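Household Economics 210: Consumer Choice and the Junk Drawer
Handout for session 6 - Why We Keep Things
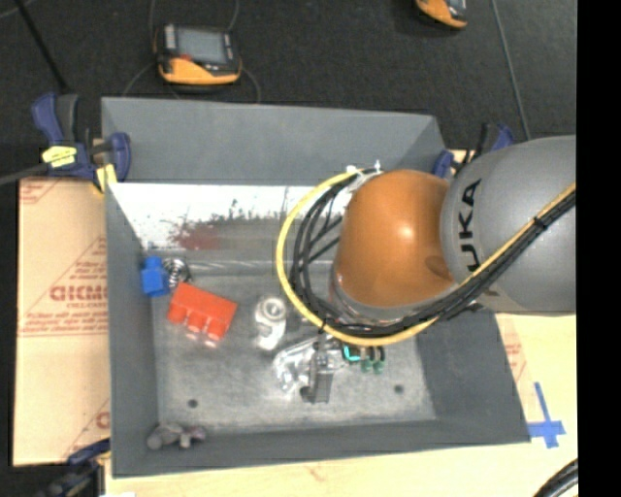
Last session we left Simão Arruda standing in his garage in Grerurcombe, holding a bread machine he had used twice. He would not sell it for 8 dollars. He also would not have paid 8 dollars for it if a neighbor had been offering. Several of you wrote in your response papers that Simão is "just being weird." He is, but so are most people with a garage, and the weirdness has a name.

The endowment effect

People ask more for a thing they own than they would pay to get it. The usual classroom version uses coffee mugs. Half the room gets a mug, half doesn't, and then everyone is invited to trade. On paper, a lot of mugs should change hands. In practice the owners have grown fond of them in the time it takes to pass out the forms.

Note that the effect is weaker for things held only to be sold. A shopkeeper does not mourn each box of cereal. Keep this in mind for the Vemico case in the reader, where the store let customers take a couch home on trial and the couches mostly stayed there.

Sunk cost

Related, and often mixed up with the above in exam answers. Sunk cost is about money already gone. If you paid 400 dollars for a treadmill, the 400 dollars is spent whether you run on it or hang shirts from it. The only question left is what the treadmill is worth to you from today on, as a treadmill or as a closet.

Anas Rawashdeh's chapter calls this "paying twice, the second time in floor space." I wish he had stopped there, but he goes on for 6 pages about his own shed. Read the first 2 and skim the rest.

Storage as a price

We tend to treat space at home as free. It is part of the rent or the mortgage, and a spare room full of boxes is a room you are paying for on behalf of the boxes. Work through the Prometti problem on your own before next time. Use the monthly rent given in the table, and please don't write that the family should "buy more shelves." Last April a third of the class did, and the shelves were not free either.

For discussion

Bring one object you own, have not used in a year, and would be annoyed to lose. It should fit on a desk. Write down the lowest price you would take for it before you leave the house, and don't show anyone.

Reading: Rawashdeh, chapter 2, as above. Atallah, "The Second Toaster," all of it. It is short and the footnotes are better than the article.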